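Notebook entry, simulation workshop
17th August
Entered by: Divina Belmonte
Reviewed by: Elínborg Ladefoged
Subject: Pre-run rules for the bedroom environment, draft for the Skorari practice sheet

Purpose of this entry

The Skorari practice sheet currently states rules for the physical cell only. Simulated runs have been conducted under habit and verbal agreement. This entry records the rules applied to the bedroom environment today, the points on which the reviewer and I differ, and the wording proposed for adoption. It replaces the loose page filed behind the Pirnarton notes.

Scope

The rules apply to two-arm work in furnished rooms. They do not apply to the bench environments, which remain under the Eskildsen sheet. Where the two sheets conflict, the stricter limit is to be used until a decision is recorded.

1. Start posture

Both arms are to begin forward of the body, with the grippers above floor level and a clear gap between the tips. No part of either arm may be in contact with furniture or with the other arm. The operator confirms the posture by eye before releasing the hold and writes "posture confirmed" in the run log. A posture restored from an earlier file does not count as confirmed.

The reviewer asked for a minimum figure for the gap. The draft now reads 15 cm between tips, measured in the simulator and not estimated from the view. I have accepted this for the start posture only. A minimum gap during the task itself would rule out any handover between grippers, and the sheet should not do so by accident.

2. Fixed objects and keep-out volumes

Every free-standing object within reach of the arms or the base path must be entered in the object register before a run. For narrow or splayed objects, the keep-out volume is to be drawn around the full spread of the feet. Drawing it around the central column alone is not acceptable. The tripod in the bedroom environment is the reason for this wording: its legs are thin, they reach well out over the boards, and one ends near the foot of the shelving unit. A column-only volume leaves the legs outside any protection. 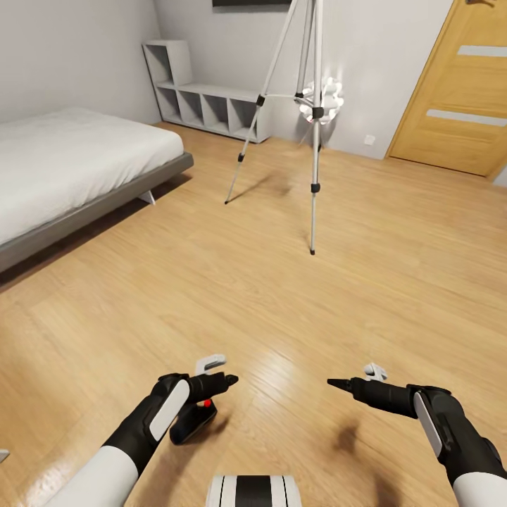 3. Furniture edges

The side rail of the bed is to be treated as a hard edge along its full length. The bedding above it is to be treated as soft, with a separate contact limit. The register had a single entry, "bed", covering both. I have split it into "bed, frame" and "bed, bedding" and request that other rooms be amended in the same way.

The shelving unit is entered as one body with open compartments. Contact with the interior of a compartment is to be logged as contact, including where the task would permit it. The log is a record of what occurred, and whether the contact was allowed is settled afterward.

4. Doors

A door that is not part of the task is to be locked in the simulator settings. The operator notes its state at the start and at the end of the run. The Cenard checklist already asks for this and the text may be copied across unchanged.

5. Speed and force

Joint speed during approach is limited to 200 mm/s at the gripper tip. The limit applies in simulation exactly as it does in the cell. E.L. considers this the most important line in the draft, and I agree. Settings prepared in simulation have been carried over to hardware in the past without a second check, and a file that never exceeded the limit is safer to carry over.

6. Stopping a run

Any person present may call a stop. The caller is not required to give grounds at the time. The operator holds both arms, saves the state, and enters the run number and the word "stopped". Stopped runs are retained. Deleting one requires two signatures.

Run record

Run 155: held at start. Register entry for the tripod incomplete. Entry corrected, run not resumed.
Register file after correction: revision 477.

Open points

Floor reflections. E.L. asks whether glossy highlights on the boards should be listed as a condition in the run log. Proposed wording: "lighting preset and floor finish to be recorded." Not yet agreed.

Wall-mounted items. The register does not say whether objects above reach height need an entry. I suggest a short entry with no keep-out volume. E.L. to reply in the margin.

Section 3 wording to be checked against the Eskildsen sheet before the draft is circulated in August.

D.B.

Margin, E.L.: Sections 1, 2 and 6 approved as written. Section 5, please state "both grippers". Wall items: agreed, short entry.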